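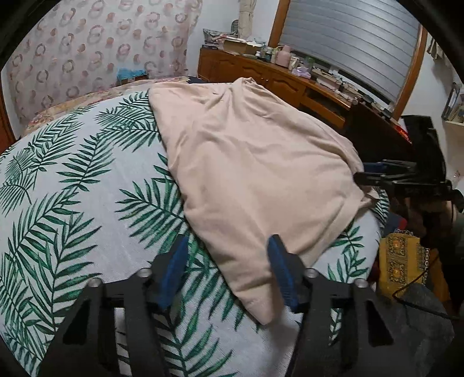 야자잎 무늬 침대보 위에 펼쳐진 담요와 손잡이형 그리퍼 두 개.

담요 한 장을 이렇게 오래 들여다본 건 처음이다. 2019년 1월 12일 토요일, 술리츠의 공개 행사에 다녀왔다. 로봇에게 집안일을 가르치는 팀이 작업 과정을 처음으로 외부에 보여 주는 자리였고, 나는 운 좋게 데이터 수집을 맡은 시메나 세풀베다와 한참 이야기를 나눌 수 있었다.

첫 질문은 역시 왜 하필 담요냐는 것이었다. 세풀베다는 웃으며 이렇게 답했다. "컵은 어디를 잡아도 컵이잖아요. 담요는 잡는 순간 모양이 달라져요. 같은 자리를 두 번 잡아도 주름이 똑같이 생기지 않아요. 저는 그게 정말 재미있어요!"

이 팀은 사람이 그리퍼를 손에 들고 직접 일을 한다. 손가락 대신 집게 두 개로 천을 집고, 당기고, 놓는 것이다. 그 움직임을 그대로 기록해 로봇 학습에 쓴다. 세풀베다에 따르면 지난 10월부터 모은 침구 정리 기록이 400건이고, 한 사람이 하루에 하는 양은 최대 135건까지 올라간 적도 있다고 한다. "그날은 저녁에 제 침대를 정리할 마음이 도무지 안 나더라고요."

나도 해 봤다. 보기엔 쉬운데 손에 쥐니 전혀 다르다! 얇은 천 끝을 잡으려다 밑에 깔린 침대보까지 같이 물어 버렸고, 겨우 모서리를 들었나 싶으면 반대쪽이 딸려 왔다. 옆에서 지켜보던 라데크 쿠비체크가 조언을 건넸다. "모서리를 위에서 누르지 말고 옆에서 들어가 보세요. 집게 끝을 눕힌다는 느낌으로요." 그 말대로 하니 세 번째에 성공했다. (솔직히 소리를 질렀다.)

쿠비체크는 그리퍼의 기계 부분을 맡고 있다. 집게 끝에 붙은 파란 패드 이야기를 꺼내자 말이 빨라졌다. "골이 파인 모양을 정하는 데 시간이 제일 많이 들었어요. 너무 미끄러우면 담요를 놓치고, 너무 잘 붙으면 놓아야 할 때 안 떨어져요. 지금 쓰는 게 아홉 번째 모양입니다."

연습용 방을 깔끔하게 꾸밀 생각은 없었느냐고도 물었다. 세풀베다는 고개를 저었다. "사람 사는 집에는 무늬 있는 이불도 있고, 장 위에 상자며 병이며 전선도 올라와 있죠. 로봇도 그런 방에서 담요를 찾아야 해요. 무늬가 화려한 침대보는 저희가 오히려 반깁니다."

관람객 중에는 소일라 리오스라는 분이 있었는데, 호텔에서 객실 정비를 오래 했다고 했다. 시연을 보다가 손을 번쩍 들더니 담요는 먼 쪽 모서리부터 맞춰야 일이 빨리 끝난다고 알려 주었고, 두 사람은 그 자리에서 받아 적었다. 세풀베다는 나중에 "오늘 들은 얘기 중에 제일 쓸모 있었다"고 했다.

다음 목표는 베갯잇이다. 안쪽이 보이지 않는 천을 벌리고 베개를 밀어 넣는 일이라 담요보다 훨씬 까다롭다고 한다. "몇 달은 걸릴 거예요. 그래도 빨리 시작하고 싶어요." 쿠비체크는 벌써 더 좁은 집게를 스케치하고 있다며 수첩을 꺼내 보여 주었다. 다음 공개 행사는 마찰라에서 열 계획이고, 날짜는 아직 정해지지 않았다.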